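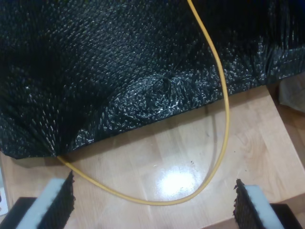 Emese Simon meint, man solle Netzwerkkabel grundsätzlich nach Farbe kaufen und erst danach nach Länge, dann habe man beim Umstecken wenigstens etwas fürs Auge. Ich bin inzwischen ganz auf ihrer Seite!

Gelb auf Schwarz: ein dünnes Kabel im großen Bogen, quer über den Noppenstoff und in einer weiten Schleife aufs helle Holz. Wie die Noppen glitzern, und dann noch der kleine Wirbel darin!

Gelb, Blau, Schwarz – Kabeltage bei Plemidico

Im September haben wir bei Plemidico endlich die Verkabelung in Angriff genommen, und ich hätte nie gedacht, dass mir das so viel Freude macht. 57 Patchkabel standen auf der Liste, die Miklós Hegedűs noch im Frühjahr angefangen hatte, dazu 10 auf Reserve. Graue, weiße, ein paar in diesem traurigen Beige, das früher überall verbaut wurde. Und dann eben die gelben, die ich von allen am liebsten mag.

Wer noch nie einen Nachmittag mit Sortieren verbracht hat: unbedingt ausprobieren! Man legt alles aus, wickelt auf, legt wieder aus, und irgendwann erkennt man am Griff, ob ein Mantel weich ist oder störrisch. Die störrischen springen immer wieder in die Form zurück, in der sie verpackt waren. Bianka Kozma wickelt sie in Achten, ich in Kreisen, und darüber haben wir uns länger unterhalten, als ich hier zugeben möchte. (Achten sind besser. Na gut.)

Beschriftet wird bei uns an beiden Enden, mit der Nummer der Dose und dem Kürzel des Raums. Bernd Sperling wollte zuerst nur die Nummer, aber wir haben zwei Räume, in denen die Zählung jeweils bei eins beginnt – das wäre ein schöner Spaß geworden. Für die Fähnchen haben wir 30 Bögen Etiketten bestellt, und davon ist reichlich übrig. Falls also jemand von Astby mitliest und welche braucht: bitte melden, ich bringe sie am Freitag mit!

Am schönsten finde ich aber die Stecker selbst. Dieses durchsichtige Stückchen Kunststoff vorne, durch das man die Adern sieht, wenn man es gegen das Licht hält, und dahinter die Rippen, an denen man es greift. So ein kleines Ding, und alles hängt daran. Und dann die Ports, Reihe an Reihe, alle mit ihrem silbrigen Rahmen.
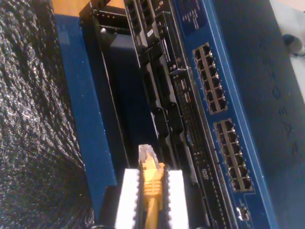
Gelber Stecker, blaue Front: die klare Spitze zeigt schon zu den Geräten hinauf, rechts die beiden Portblöcke.

Weitere Bilder kommen, sobald auch der zweite Raum beschriftet ist.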